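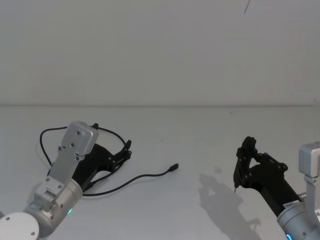

Reviews > Workshop > Automation

Bralora two-arm bench set, reviewed by Matěj Machala

I wanted to know if a machine can already take over the small, boring jobs of a repair shop. The Bralora costs 2970 for a month of hire, and I kept it until the end of August.

Cables are the difficult part. A cable bends as it likes, and the arm must guess where the plug will go.
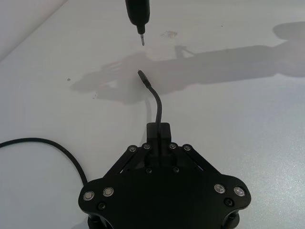
The grippers are narrow at the tips and I like them for thin cable. Teaching one new task took me 14 days — too long for a small shop. My score is 6 out of 10.

Comments

Hedvika Beneš: Would it fold towels?

Matěj Machala: I did not try. I would not buy it for that.

Dalibor Oravec: For this money I prefer my own two hands.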